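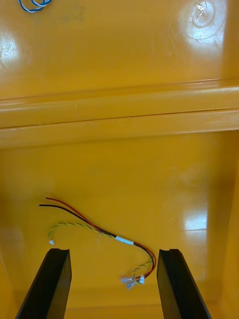 Drinevwood Hand Clinic

The Drinevwood Hand Clinic is an outpatient centre in Trestari for people living with long-term pain in the hands, wrists and forearms. It opened with a single treatment room above a chemist's and now sees over 3,000 patients a year, a remarkable rise for a clinic devoted to such a small part of the body!

Treatment

Most patients are sent by their family doctor after the pain has lasted three months or more. The first visit takes 40 minutes and covers grip, movement, sleep and daily tasks such as opening jars or turning keys. Exercise, splints and warm wax baths make up the bulk of the work, and the clinic is especially well liked for its evening groups, where people with arthritis or old fractures practise together (and swap a good many tips on kitchen tools).

The Oloro course

The Oloro course, begun one April as a trial with 300 patients, teaches pacing: short spells of activity with planned rests, built up bit by bit. It lasts 2 months and has since been taken up by the Kordestani Centre across the river, which added a wonderful version for musicians. Both centres lend out the course booklet free of charge.

Filed under: Pain clinics | Hand therapy | Health in Trestari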